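5.3 Loss of tracking during hand-held collection

The fault first showed up in September, in the Plalbridge room, while we were collecting wiping and pick-up demonstrations with the Numix hand-held grippers. An operator holds the gripper in both hands at chest height and works at a white table. Pose comes from the cameras, and finger opening is read by an encoder in the body. In 16 of 40 episodes the recorded path of the gripper jumped sideways while the operator's hands moved smoothly. 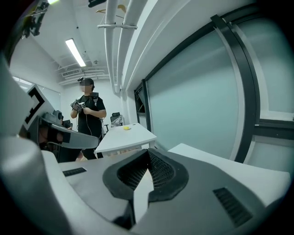

A reader of our first draft, Sorensen, objected that a sideways jump is what a bad clock offset would also produce, and asked us to rule that out before blaming the room. We repeated the set with both clocks locked to one source. The jumps stayed, at the same points in the task.

We then looked at where the jumps fell. Nearly all came when the gripper turned toward the window wall. The frosted panes and plain white walls give the tracker few corners to hold on to, and when it loses them it falls back on the inertial estimate, which drifts within seconds. The Skollitell filter did not flag these stretches because its confidence value is averaged over the full episode. 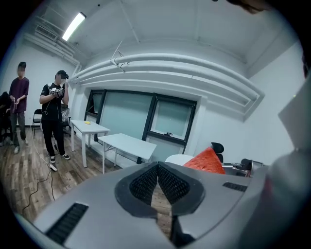
A second fault was hidden behind the first. In 2 episodes the stream stopped for good and the log ended without an error. We traced this to the cable connector, which could work loose when the operator turned. A replayed policy trained on such an episode holds its last command, so the arm keeps pressing on whatever it is touching. We treat this as a safety matter and now reject any log without a closing record.
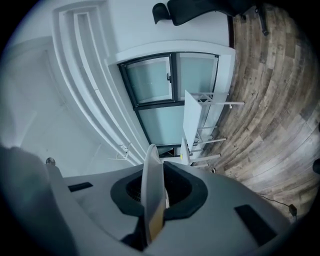 Figure 4. Hand-held gripper in the collection room, with the window and table behind it.

Moving the confidence check to a short sliding window caught every jump in the repeated set. It also rejected good data when the operator stood close to the wall, and we have not found a threshold that avoids this.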